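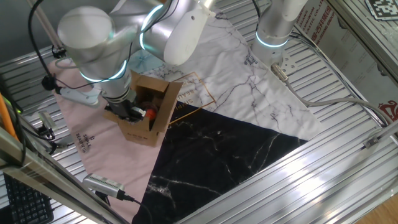 A robotic arm reaches into an open cardboard box at Arkgate's workcell.

Arkgate has started recording box-picking runs for Wamix, its learning system for warehouse arms, the company said on July 27, 2026. An operator steers the arm through each pick, and the joint positions and video are saved together as one example.

The first set will hold 800 examples, collected in 16 sessions. Runs where the item slips are kept and labeled – the system needs those too.
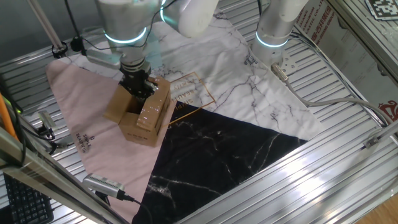
Each session lasts four hours, with the box turned or swapped between runs. Dierckx, a packaging supplier in Zudcombe, will test the trained system on one of its lines in November. Arkgate has not said whether the recordings will be released.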